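Cantero Disclosure Desk: Product Review
Public Affairs Technology Reviews
Reviewed by Nathalie Fortin and Oluwaseun Adebisi

Cantero Disclosure Desk is a subscription service for searching the campaign finance reports of county and municipal candidates. It is sold to newsrooms, civic groups and election offices. Our office tested the standard edition during the spring filing period, using reports from Sescombe County and the city of Jeradby.

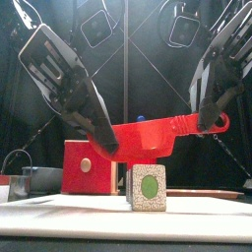
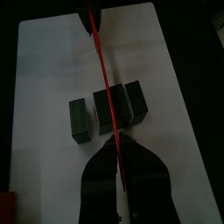
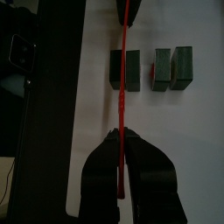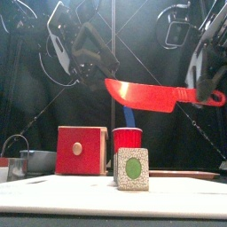
Can Cantero replace the search page on a county clerk's website?

For most research it can, provided the user checks the final figures against the filed report. Cantero reads the same reports that the clerk publishes, but it processes them overnight, and a report filed in the afternoon does not appear until the next morning. On the evening of a filing deadline, the clerk's own page remains the faster source.

Setup and access

An administrator creates the account, selects the jurisdictions to be covered and assigns a role to each user. The editor role may correct donor names and attach notes. The reader role may search and export only. We found the division sensible, although the absence of a role between the two will inconvenience larger newsrooms. Sign-in requires a second step, either a code from an app or a hardware key. Text message codes are not offered.

Coverage

The two jurisdictions produced 974 reports for the current election cycle. Cantero had loaded all but a small group of amended filings, which were missing when we began and were added in April after we wrote to the company. Older cycles are thinner. Scanned reports from before Jeradby adopted electronic filing can be opened as page images, but their contents do not appear in search results, and the help pages should say so more clearly than they do.

Search

Searches may be run by donor, employer, street address, committee or date. Results can be narrowed by amount, and a search may be saved and sent by email whenever a new match appears. The address search was the most useful function in our test. It grouped contributions from a single office building that had been reported under several company names, a task that would have taken a full working day by hand.

Name matching is less dependable. The software proposes that two similar donors are the same person and asks an editor to accept or reject the proposal. It made 193 such proposals in our test set. Most were correct, but several joined a parent and an adult child who share a first name and a home address. Accepted matches can be undone only one at a time. Any office that intends to publish donor totals should require a second reader to approve each match.

Exports

Results are delivered as a spreadsheet or a comma-separated file. Each row includes the report number and the page on which the entry appears, and we commend this feature in particular. Refunded contributions are listed as separate negative entries and are not linked to the original gift. Wayne Grewal of our data staff wrote a short script to pair them. Dorkik, the competing service we reviewed last year, performs that step automatically.

Support

Written questions were answered within one business day. Telephone support closes at 5 p.m. Eastern, including on filing deadlines, and we regard this as a weakness in a product of this type. Brayden Penner, who handled our account, acknowledged the concern and said that extended hours were under consideration.

Price

The standard edition costs nearly $400 a month for up to 30 users. Additional jurisdictions are billed separately. There is no rate for a single user, which places the service out of reach for most independent reporters.

Assessment

We recommend Cantero Disclosure Desk to newsrooms and civic groups that follow several local races at once and have an editor available to supervise name matching. Offices that cover one town will be adequately served by the clerk's website and a spreadsheet. Election offices should wait for improved handling of amended reports before signing an annual contract.

Corrections to this review may be sent to Lambros Gkikas, standards editor.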